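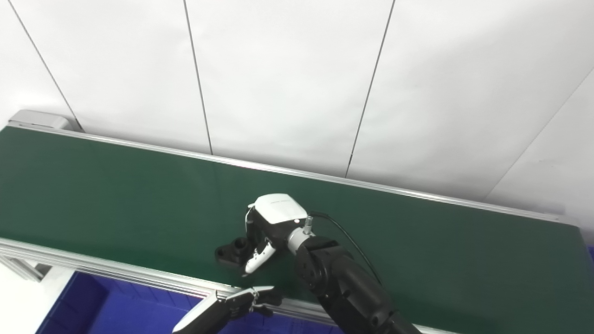
Cheguei a Portugal em fevereiro, com duas malas e um curso de português de 120 horas. No curso aprendi a pedir café, a comprar um bilhete e a falar do tempo. No trabalho, as pessoas falam de outras coisas, e muito depressa.

Eu sou irlandesa e trabalho no armazém da Mitulwood. Na primeira semana, o meu chefe disse "já agora, vê lá isso" e eu fiquei a pensar se era para fazer já, agora, ou lá. Perguntei ao meu colega Trí Đoàn, que vive aqui há muito mais tempo do que eu. Ele respondeu que "já agora" não tem pressa nenhuma. Escrevi num papel e guardei no bolso.

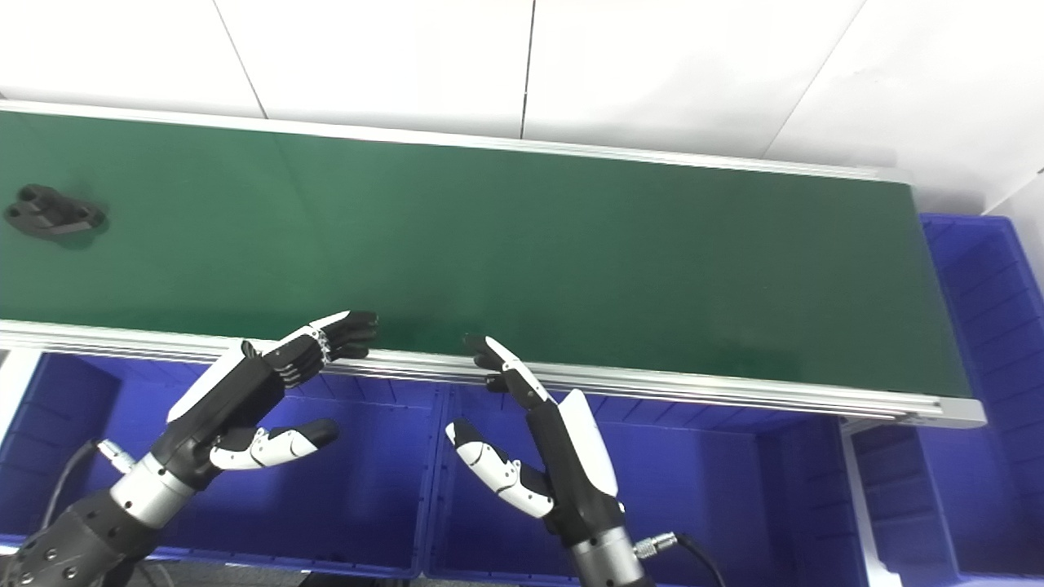 O caderno

Desde esse dia tenho um caderno pequeno. Cada página tem 20 linhas, e em cada linha ponho uma expressão, nunca uma palavra sozinha. Já tenho quase 250 expressões. As minhas preferidas são "pois", que serve para tudo, e "se calhar", que eu durante semanas confundi com calor.

Escrevo à mão, porque no telemóvel esqueço logo. À noite leio uma página em voz alta

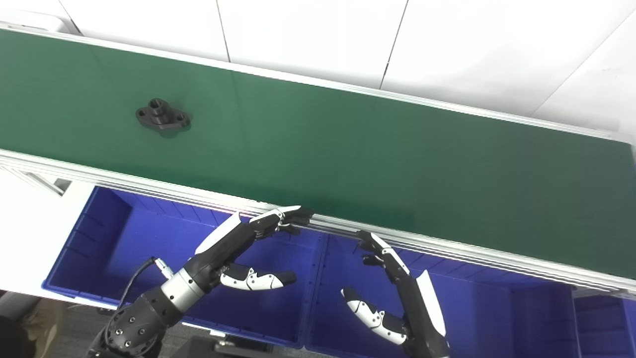 e depois tento usar duas ou três expressões no dia seguinte – mesmo quando não vêm muito a propósito. A senhora da padaria já me corrigiu o "fizestes" e eu agradeci muito. Os colegas são mais educados e não corrigem, o que para mim é pena.

O mais difícil continua a ser o telefone. Sem ver a boca da pessoa, perco metade. A minha amiga Orla Lynch aconselhou-me a ouvir rádio enquanto cozinho, e comecei pelas notícias do trânsito, que repetem sempre as mesmas estradas.

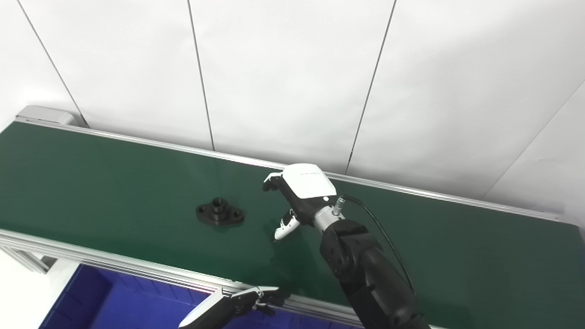 Peça preta com três furos, sobre o tapete verde.

No próximo mês quero começar a ler um romance. Comprei um usado, bastante fino, e ainda só li a primeira página – com o dicionário ao lado. Se alguém tiver sugestões de livros fáceis, por favor deixe nos comentários.

Nuala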